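DIRKHOLM OPENS SIGN-UP FOR ITS SPRING WALK-AND-RIDE SEASON

Dirkholm, 24 Feb 2025

After a long winter of looking out the window and wishing for better weather, we are very happy to say that sign-up is now open for the Dirkholm spring walk-and-ride season, and that this year's program is the fullest one we have ever put together!

Last year 821 people joined us on foot or by bike (plus a good many dogs, who are welcome again), and so many of you wrote afterward asking for more outings that we went back to our maps and added two new routes. That brings the total to 9, spread over eight weekends, with something for families pushing strollers as well as for people who like to come home properly tired.
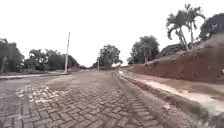

The longest outing is the Klinhom Loop, 26 miles from start to finish, and it is meant for riders who already spend a fair amount of time in the saddle. If that sounds like a bit much, please don't be put off, as the Ruko Mill route covers much of the same pretty countryside at a far gentler pace, with a stop for soup and rolls at the halfway point. Walkers have the Primen Lane outing, which was a great favorite last season and filled up within days, so do get your name in early if you have your heart set on it.

Every outing has a leader at the front and another at the back, and we wait for everybody at each turn. Children under 8 ride or walk free with a paying adult. Bikes should be in good working order, and helmets are required for all riders, grown-ups included. A small number of loaner bikes can be reserved when you sign up.

Each person who finishes three outings will receive one of our cloth badges, and everyone who took part will be invited to the season supper in October, where we eat far too much pie and look through the year's snapshots together.

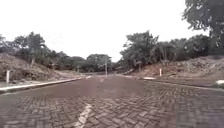
HOW TO SIGN UP

Forms are available at the Dirkholm visitor desk and at the Ruko Mill shop, and either place will gladly take a filled-in form from you over the counter. Please list every person in your party, and let us know about any food allergies if you plan to stop for soup.

Full route sheets will be handed out at the start of each outing. Reporters who would like to come along for a morning are warmly invited to leave word at the visitor desk, and we will find you a bike if you need one.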